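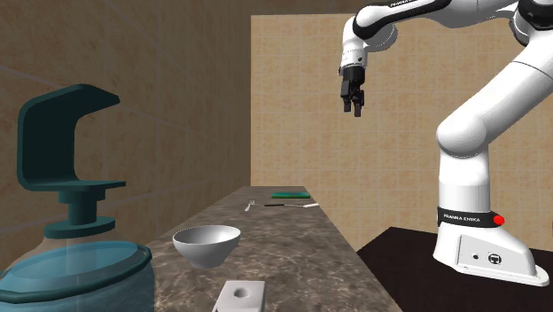

Figure 1. Simulated kitchen counter cell with a single arm and a two-finger gripper. Items on the counter include a bowl, a fork and a knife.

Planning and Budgeting for Robot Equipment
Handout for Unit 4

Last updated: October 2026

This unit covers the money side of a small robot cell. You will write a budget for a cell that handles kitchen items on a counter, using a simulated layout like the one in Figure 1 as your starting point. The written budget is due before the simulation report, so start on it early.

1. Why the simulation comes first

A simulated cell lets you try a layout before anything is ordered. You can move the base, change the height of the platform, swap the gripper and see which items the arm can get to. Students in September found that most of their layout changes came in the first few runs. Those changes are cheap in software. They are expensive once a platform has been bolted down and cable has been cut to length.

The simulation does not give you prices, delivery times or the condition of your floor. It also tells you very little about noise or about how often fingers wear out. Keep a separate list of questions it leaves open and hand that in with the budget.

2. What goes in the budget

The arm is the line everyone remembers. In Figure 1 the arm is marked FRANKA EMIKA, and the gripper has two parallel fingers. Do not assume that a quote for an arm covers the gripper or the controller. Ask for each as its own line, even if the seller offers them as a set.

Mounting is often left out. The base in the figure rests on a dark platform beside the counter. A real platform has to be bought or built, and someone has to check that it can carry the load while the arm is moving. Put the platform, the fasteners and the labor on separate lines.

Then the work items. A bowl with a wide rim, a thin knife blade and a flat pad lying on the counter are three different gripping problems. If one pair of fingers cannot handle all of them, you need a second pair or a tool changer, and either one costs money. Buy spare items too. They get dropped.

Safety equipment has its own section on the form. Include the risk assessment as a paid item unless your site has a trained person on staff.

3. Worked quote: the Clulter cell

The Clulter cell is the case we use in class. Two suppliers, Drukach and Schnyder, were asked to price the same equipment list. Drukach gave one total with shipping included. Schnyder listed every part but left out shipping and training. The totals could not be compared until both were put on the same form.

After that was done, the gap between them came to 724 dollars, with Schnyder lower. Drukach's quote was good for three months and Schnyder's for one. The class is split every term on which to choose, and either answer is fine if you can defend it.

Poteo, the integrator, quoted around 3 weeks for installation. That time starts when the platform is in place -- check this in any quote you receive, as some integrators count from the date of the order.

4. Running costs

List yearly costs below the purchase total and do not add the two together. Include software licenses, replacement finger pads, service visits and staff hours. Staff hours are usually set too low. Count the time spent resetting the counter between runs as well as the time spent programming.

5. What to hand in

- The completed budget form, with a source for every price
- A sketch of the layout showing base, counter and work items
- Your list of open questions from section 1
- One paragraph on what you would cut first if the budget were reduced

Prices without a source will be returned unmarked. Quotes by email are accepted -- attach the full message.

Reading for next time: the lease and purchase chapter in the course pack, up to the section on resale value.

This site uses cookies to remember your settings. By continuing to browse you agree to our use of cookies. Accept | Manage preferences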